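Room and desk assistant, Nistau — part-time, starting August

Odine runs a shared work floor in Nistau, with a large main room and several smaller ones that are booked by the half day. We need one person to get the small rooms ready between bookings. The job is mostly desks, drawers and supplies. It suits someone who likes order and doesn't mind doing the same round twice in one shift.

You would clear and wipe the long white desk, put bottles back at the rear edge by the wall, sort what belongs in the drawers and take the rest to the store room.

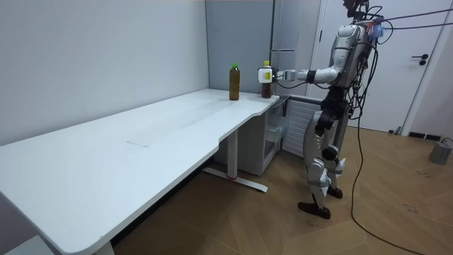 Shifts run from 7 a.m. to 11 a.m. or from 4 p.m. to 8 p.m. You can ask for one or the other, but we can't promise it every week. Pay is 400 a week before tax, with a bus pass for the Gagnon line. The whole floor is about 4000 square feet, all on one level.

What we ask for:
You can lift a full supply crate and bend to reach low drawers.
You read labels carefully and put things back where the list says.
You can work alone for most of a shift.
Cleaning or stockroom experience helps — we will train you either way.

The small rooms are furnished in white and light gray, and marks show quickly. Desk tops get a damp cloth and then a dry one. Drawers are closed at the end of each round, and the radiator is dusted once a week. Please don't use spray polish on any of the desks.
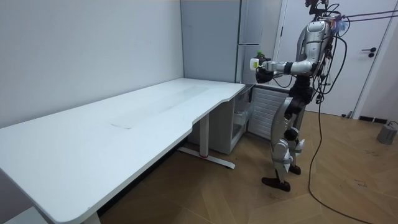
Posted by the Odine front office, Nistau

To apply, send a short note about your past work and the shift you prefer. No cover letter needed. Quote job number 2533. You can also leave a note at our desk in the Virnon building, ground floor, before noon.

We will ask the people we shortlist to come in for a paid trial shift. References are checked after the trial.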